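Section 10. Recording the Sweep Task by Remote Control

In this task the operator guides the robot through brushing debris off a mattress and into a dustpan. Read the Winley headset and glove instructions before you start.

1. Stand the robot beside the mattress and check that the overhead cables have slack.

2. Lay the hand brush flat on the mattress, handle toward the robot. The dustpan goes in the left hand.

3. Place one piece of light debris between the dustpan and the brush.

4. Close the left glove slowly until the fingers wrap the dustpan handle, then hold still for 2 seconds.
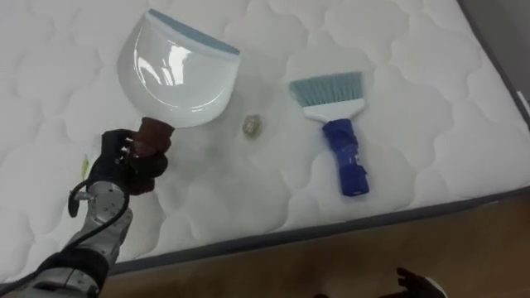
Note: If the grip slips, open the hand fully and start over. Do not correct a bad grip while recording.

5. Press Record on the Jirnora console. Pick up the brush with the right hand.

6. Lower the left arm until the lip of the dustpan rests on the mattress – light contact is enough.

7. Sweep toward the dustpan in short strokes. Keep the bristles on the fabric between strokes. 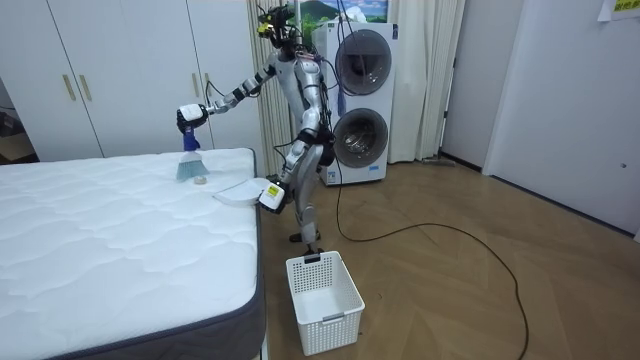 8. When the debris is in the dustpan, raise both arms clear of the mattress and press Stop.

Caution: Keep people out of arm's reach while the console shows LIVE. If an arm pushes hard into the mattress, release the foot pedal. The arms will hold position.

9. Mark the take Keep or Discard. A full set is 68 kept takes.

If the console shows code 1314, the gloves have lost calibration. Repeat the glove set-up, then go back to step 4.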